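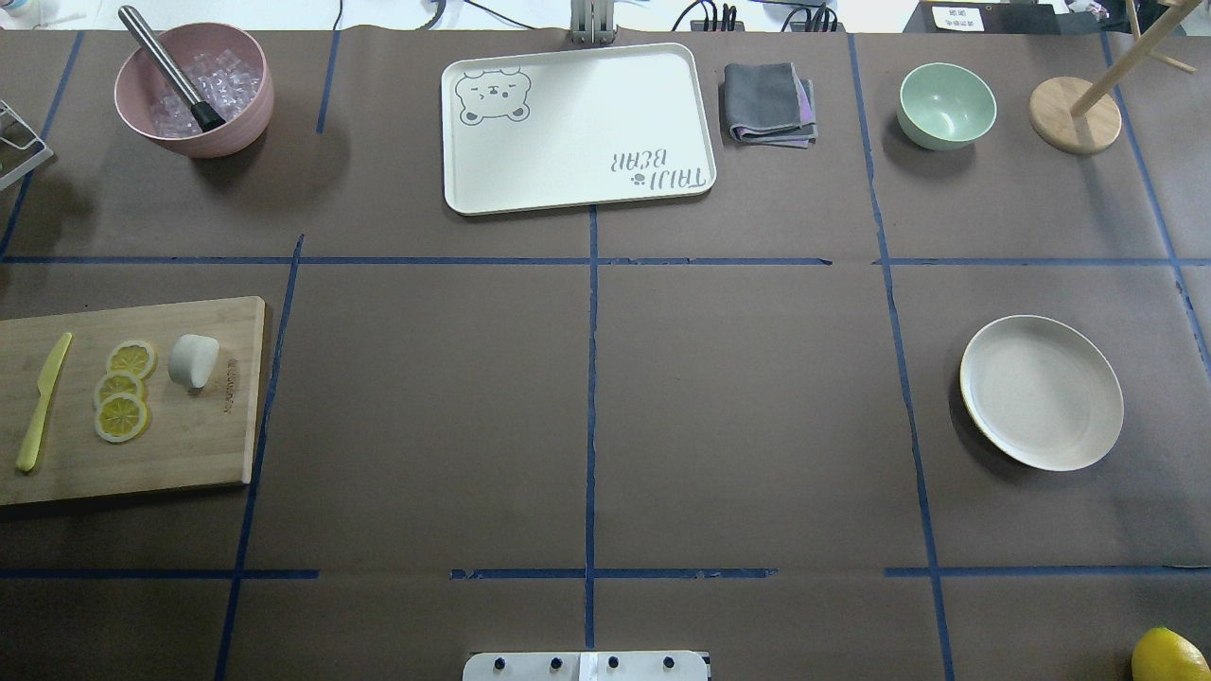
Fig. 2. Tabletop cell laid out for the drinks task: paper covering, taped zones, tray, bowls and cutting board.

Unit 2: Costing a Tabletop Cell
Module tutor: Ekrem Kurtuluş

Students commonly price the arm and omit the table. Your budget must show both. Enter the following under separate headings:

Arm, base plate and mounting brackets
Power distribution and cabling
Table covering and marking tape (renewable)
Tableware and utensils
Food items, including ice and lemons (renewable)

Renewable items are to be costed for 26 weeks. The ceiling for tableware is 110 pounds per cell; the ceiling for renewables is 300 pounds. Quotations should be obtained from both Clolletti and Drasten, with delivery to the Grelcombe site shown as a separate line.

Draft budgets are due on Thursday.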